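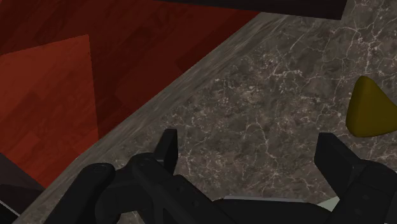
Hirkolard ha puesto a la venta la segunda edición de Laizer, su paquete de escenas simuladas para el entrenamiento y la evaluación de políticas de manipulación con cámara en muñeca. La entrega incorpora 46 cocinas completas, un generador de variaciones de textura y un conjunto de tareas de agarre sobre encimera, y se distribuye como descarga o como servicio de cálculo remoto. Las tareas de encimera parten con la pinza abierta, los dos dedos negros muy separados sobre la piedra veteada y el objeto, en este caso de color amarillo oscuro, fuera del hueco entre ambos. La política recibe esa vista, el estado de las articulaciones y una instrucción de texto, y debe resolver la aproximación sin ninguna cámara externa.

El anuncio se publicó el viernes, 21 de febrero de 2020, acompañado de la documentación técnica y de una versión de prueba limitada a cuatro cocinas. Las licencias completas empiezan a servirse en abril. Quienes ya disponían de la primera edición conservan el acceso a sus escenas, pero los ficheros de tarea no son compatibles y hay que convertirlos con una utilidad incluida en la descarga.

El cambio de mayor alcance afecta a los materiales. La primera edición asignaba a cada superficie una textura fija, de modo que una política entrenada durante suficientes episodios podía apoyarse en una veta concreta para situarse. Ahora la textura de encimeras, suelos y frentes se sortea al comienzo de cada episodio a partir de un catálogo de 457 materiales, con rotación y escala también aleatorias. El sorteo puede fijarse mediante semilla, lo que permite repetir una evaluación con las mismas condiciones visuales.

La documentación reconoce una limitación en este punto. El catálogo se proyecta sobre la geometría sin corregir las coordenadas en las caras estrechas, y en los cantos de las encimeras el dibujo de la piedra se estira en bandas paralelas al borde. Hirkolard sostiene que el defecto no altera la física ni las máscaras de segmentación, y lo mantiene en la lista de incidencias abiertas con prioridad baja. Para trabajos en los que el canto sirva de referencia visual, por ejemplo la colocación de piezas al borde de la superficie, recomienda sustituir el material por uno liso.

La cámara de muñeca se define en un fichero aparte. Se pueden modificar la posición respecto a la brida, la inclinación, el campo de visión y la resolución, además de aplicar una perturbación pequeña a cualquiera de esos valores en cada episodio. Los dedos permanecen dentro del encuadre en la configuración de fábrica. El manual desaconseja recortarlos, ya que varias de las políticas de referencia utilizan la posición aparente de las yemas para estimar la apertura.

El modelo de pinza suministrado es de dos dedos con eslabones articulados y yemas planas. Los parámetros de fricción, fuerza máxima y velocidad de cierre son editables. La importación de pinzas propias exige una descripción cinemática completa y mallas de colisión convexas; las mallas cóncavas se aceptan, pero el programa las descompone de forma automática y el resultado debe revisarse a mano. No hay soporte para ventosas ni para dedos deformables.

El conjunto de tareas se divide en seis familias: alcanzar, empujar, agarrar, trasladar, abrir y cerrar. Cada una dispone de un criterio de éxito escrito en un fichero de texto legible, con tolerancias que el usuario puede ajustar. En agarre, el criterio de serie exige que el objeto pierda contacto con la superficie y lo mantenga perdido durante un intervalo continuo. Los empujones que levantan el objeto por un instante cuentan como fallo, corrección solicitada por varios usuarios de la edición anterior.

Kevinberg, distribuidor de equipos de laboratorio, comercializará el paquete junto con estaciones de trabajo preconfiguradas. El servicio remoto queda a cargo de Nostthorpe, que factura por hora de tarjeta gráfica y no impone permanencia. Ninguna de las dos empresas ha comunicado tarifas para centros docentes. La licencia de un solo puesto incluye actualizaciones durante la vida de la edición; la de grupo añade la posibilidad de ejecutar episodios en paralelo sobre varias máquinas.

En las pruebas realizadas por esta redacción con la versión limitada, la instalación se completó en unos 6 minutos sobre un equipo con el controlador gráfico ya actualizado. El cambio de materiales entre episodios no introdujo pausas apreciables. Sí se observó un consumo de memoria creciente en sesiones largas con grabación de vídeo activada, que desaparece al reiniciar el proceso. Los mensajes de error del conversor de tareas son escuetos y no indican la línea del fichero en la que se produce el fallo.

Los episodios se guardan con imagen, estado articular, acciones y semilla en un único contenedor comprimido. Se incluyen lectores para Python y C++. La imagen de profundidad es opcional y viene desactivada; conviene tenerlo en cuenta antes de lanzar una recogida larga, pues no puede añadirse después sin volver a simular los episodios a partir de las semillas.

Laizer funciona en Linux con tarjeta gráfica dedicada. La versión para Windows sigue en pruebas internas y carece de fecha. La versión de prueba no requiere registro, caduca a los 46 días de la primera ejecución y no permite exportar datos para uso comercial.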